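Print this thread | E-mail to a friend
Filed under: Home & Garden > Floors, Walls & Ceilings > Squeaks, Creaks and Noise

Squeaky upstairs floor, landlord upstairs-downstairs situation, help!

mezzmerized
Posted 28/02/2020

Hi all, longtime lurker. We moved in January into the upper half of a converted feed store in Cullen, and I love the place except for one thing, which is the floor. It squeaks. It doesn't squeak everywhere, it squeaks in the exact path between the bedroom and the kitchen, so any midnight glass of water wakes up the whole household plus (I'm told) the family below us.

The boards are planks laid over what I think is the original subfloor. I can't get at it from underneath because that's the neighbors' ceiling, and they have it nicely plastered and painted. The landlord says I can "do whatever within reason" as long as it doesn't leave marks. So far I've tried talcum powder brushed into the gaps, which made it quieter for two days and made my socks white for a week.

What would you try next? I'm handy enough to run a drill but I've never pulled up a floor and don't want to start now.

boardfoot
Powder is fine, you just need to work it in more. Graphite is better but it's black and it gets on everything, so don't do that with pale planks. Sprinkle the powder, lay a towel over it, walk back and forth on the towel for a while, then sweep. Do that three or four times before you give up on it.

The bigger question is what's rubbing. If it's plank on plank, powder helps. If it's the subfloor riding up and down on a nail, you could pour a whole bottle in there and it wouldn't care.

tuesdaypaint
I had this in my last apartment and the answer was breakaway screws. You drive them down through the floor into the joist and then snap the head off below the surface. The hole is tiny. I filled mine with a wax stick and got my full deposit back!

boardfoot
I'd be careful telling a renter to screw through a finished floor. We don't even know what the planks are. If it's a floating floor you've now pinned it in place and it can't move with the seasons, and then you get gaps or buckling somewhere else. I've seen it happen and it's ugly.

tuesdaypaint
They said "within reason." Six screws is within reason.

boardfoot
It's reasonable if the floor is nailed down. If it's floating it's a new floor.

mezzmerized
OK so how do I tell which one I have? The planks feel solid when I push on them with my hand but there's some give when I walk on them.

old_plumb_bob
Pull off a bit of baseboard or a threshold strip and look at the edge. If there's a gap between the flooring and the wall and you can see foam or felt under the planks, it floats. If the planks go tight to the wall and you can see nail heads or staples in the tongue, it's fastened. A floor register works too if you have one. Lift the grate and you've got a nice cross section without touching any trim.

While you're at it, check the humidity. People forget about this every winter. The heat comes on, the wood shrinks, everything that was snug is loose and starts talking. My hall floor squeaks from New Year's until the lilacs bloom and then shuts up on its own. I've stopped fighting it.

mezzmerized
Ha, I do not think my downstairs neighbors will wait for lilacs. But the heat thing is interesting, it's very dry in here. My hands are cracking.

pinchpenny_dee
Get a humidifier! I run the bigger Kernia one, the kind you fill from the top, and between that and a rug pad my squeaks went down to almost nothing. I know rugs are the boring answer but a good thick felt pad spreads your weight out over more boards, and it helps the people below with footsteps too, which powder and screws won't do one bit. Mine was 8 feet long and covered the whole bad stretch.

Don't cheap out on the pad. The thin rubbery waffle ones do nothing for noise and some of them stain.

boardfoot
Agree about the pad. Disagree about the humidifier, or at least don't run it flat out. If you've got cold windows you'll trade a squeak for mold.

pinchpenny_dee
I said get one, I didn't say make a swamp lol

mezzmerized
Update from this end. I took up the grate by the bathroom like old_plumb_bob said, and there's a thin layer of gray foam under the planks, so it's floating. boardfoot wins that round. No screws for me.

I'd also been wondering if it was only the bedroom side that's bad, so I walked the entire upstairs in my socks and listened, which took most of an evening and made me feel like a lunatic.
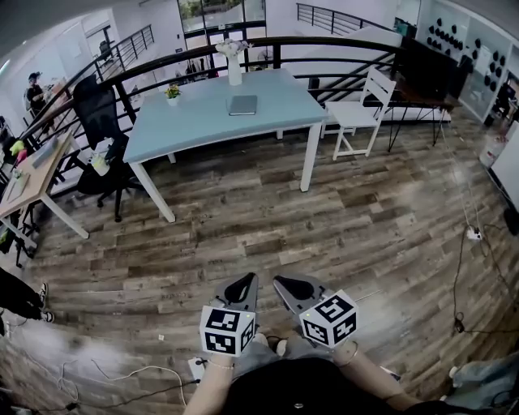 The worst spots are all within a couple of steps of the kitchen doorway, and there's one more that only goes off if you step on it with your heel. I put painter's tape on every one. Out in the open part it's pretty much silent. So whatever this is, it's where people walk most, and it's where the planks run up under the door trim.

old_plumb_bob
Bingo, or close to it. Look hard at that trim. If somebody jammed the planks in under the door casing with no gap, the floor can't slide, and it'll creak against the trim every time you load it. You can sometimes fix that with an oscillating saw and ten minutes. Ask the landlord first, that's his casing.

tuesdaypaint
Fine, I take back the screws. But get a quote before you start sawing at things. There's a flooring outfit called Vashisht near me that looks at squeaks for free if you send them a video with the sound on. Maybe somebody near Cullen does the same.

boardfoot
Or a dip in the subfloor at the doorway, which is common in old buildings where they took out a wall. Lay a straightedge across it. If you can slide a couple of nickels under the middle, that's your problem and trimming the casing won't cure it. They do make an injection kit for that (Grukham has one) but it means drilling small holes in the planks, and I wouldn't do it in a rental.

mezzmerized
I don't own a straightedge but I do own a level that's almost as long as I am, will that work?

boardfoot
Perfect. Use that.

pinchpenny_dee
And buy the rug pad anyway. You'll want it whatever the level says, your neighbors don't care if it's the casing or the subfloor.

mezzmerized
Pad is ordered, the felt kind. Level is coming out tomorrow after breakfast, when everybody downstairs is up. I've e-mailed the landlord about the casing and I'll post what he says.

Tags: squeaky floors, floating floor, apartment noise, rentals
Print this thread | E-mail to a friend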